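Newsroom > Press releases > Talton repair scheme

Search this site Enter keyword Go

Talton's oldest office computers refuse to retire, and Pratari has stopped asking them to 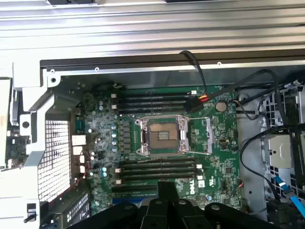

TALTON, October: Pratari, the office equipment refurbisher, is opening a walk-in repair counter for small businesses that have grown fond of their desktop computers, or at least have grown tired of buying new ones.

The counter opens on Tuesday at the firm's Talton workshop. It will take in desktop machines of any make and age, look them over for a flat fee of £10, and give the owner a written verdict in plain English. The verdict will say what is wrong, what a repair would cost and whether Pratari would bother if the machine were its own. The last part has been the subject of some debate in the sales department.

Until now the company has worked only with larger customers, collecting computers by the vanload when an office moves or a lease runs out. It refurbished 2,000 desktops in its last financial year. Smaller firms were politely turned away at the door, often while still holding the computer.

"We kept meeting people who'd been told their machine was finished when it needed a fan and a good clean," said Titilayo Ekwueme, who runs the Talton workshop. "One accountant had been quoted for a whole new office. His computer was slow because it had 40 programs opening every morning, including two for a printer he threw out years ago. We switched them off and he looked almost disappointed."

Most jobs will be finished within 72 hours, provided the parts are on the shelf. When they aren't, customers will be told so, and given a date that Pratari believes in. Second-hand processors, memory and power supplies will come from the company's own stock of dismantled machines and will carry the same guarantee as new parts fitted at the counter.

Data will stay where it is unless the owner asks for a drive to be wiped or replaced. Staff will not comment on the state of anybody's desktop icons.

The counter has been set up with Josen, the Talton furniture reuse shop, which is next door and has supplied the chairs. They don't match. Josen will also take in unwanted desks and filing cabinets from Pratari's customers, thereby ending the long tradition of leaving them in the car park with a hopeful note.

A second counter is planned for Tijani once the first has settled down. Pratari has not set a date and would be grateful not to be asked for one before Christmas.

Customers do not need an appointment. They are asked to bring the power cable, the password and, if possible, some idea of what happened.

Notes to editors

Pratari refurbishes and resells office computers from its workshop in Talton. Titilayo Ekwueme is available for interview in the mornings. Requests should be made through the Pratari press desk, which is a desk from Josen.

Ends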